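The case against the packing cube

I have now been told by four separate people that packing cubes changed their lives. One was my sister-in-law, one was a man at work who goes to Lisbon a lot, and two were strangers at an airport who saw me kneeling on my suitcase and felt I needed guidance. So in February, with nineteen nights away coming up and a cabin-size case to do it in, I gave in and bought a set.

They're made by a firm called Peveo. The leaflet promised I would "gain up to a third more space", which is an odd claim for something you put inside a space. A bag in a bag is still a bag. I wanted to see it for myself, so I packed the same clothes twice, once my usual way (folded flat, socks in shoes, jumper on top) and once in the cubes. The case shut both times. It took the same amount of sitting on it both times too.

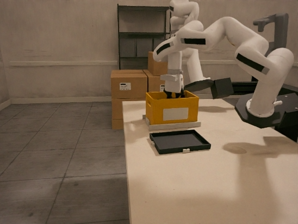 My own view is that most packing advice is written by people who have something to sell, or who don't have to carry what they pack. Look at any list of "essentials" and there'll be a folding kettle on it. I once travelled with Rekha Rajan, my oldest friend and a far better traveller than me, and she had no cubes, no kettle and no list. She keeps a plastic crate at the bottom of her wardrobe with everything she might want on a trip. You reach in from the top, much as the black fingers are doing with that yellow-orange crate, feel about for the thing you're after, and take it out. Then she puts it in a bag and goes. The whole business takes her the length of a radio programme.

I tried to be fair to the cubes all the same. Tidiness is the other thing people claim for them, and on the first night I could see it. Shirts in one, underwear in another, a small one for chargers. By the third night the shirts cube had a dirty shirt in it, so I moved the clean ones into the underwear cube, and after that I was opening every zip every morning to find a T-shirt. With a plain open case I'd have seen it at once.

The compression sort is worse, I think. That was my second purchase, from Urico, and I'm not proud of it. You pull a second zip round and it squashes everything down. Lovely. But the airline doesn't only measure the case, it weighs it, and squashed jeans weigh what jeans weigh. If a gadget's main talent is letting you bring more, and you're already over the limit, I can't see what it's for. My linen trousers came out looking like a road map.

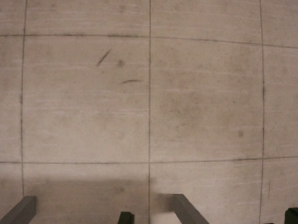
Then there are the apps. Traseo is the one that kept turning up in my adverts once I'd bought the cubes. You tell it where you're going and for how long, and it builds you a list. I put in nineteen nights, mild weather, some walking. It wanted me to take 4 pairs of shoes and a sarong. It also offered, for a fee, to remind me to pack my passport. I have forgotten plenty of things on trips, including a whole coat, but the passport tends to come up in conversation at the airport.

I won't pretend my way is clever. I lay everything out on the bedroom floor the evening before, take away whatever I didn't wear last time, and stop when the case shuts. Toothbrush goes in last. Medicines stay in my hand luggage with a copy of the prescription, and I do think that one matters. So do a spare pair of glasses and a pen that works.

One thing I will say for Kneath, who make the luggage scales: theirs was cheap, it's still going, and it agreed with the one at the check-in desk. I'd buy it again. The cubes are in the loft with the neck pillow. Peveo's emails keep coming, and the latest says my "travel wardrobe" is incomplete without a hanging toiletry bag with a hook.

I've got a washbag. It was my dad's, and the zip's a bit stiff.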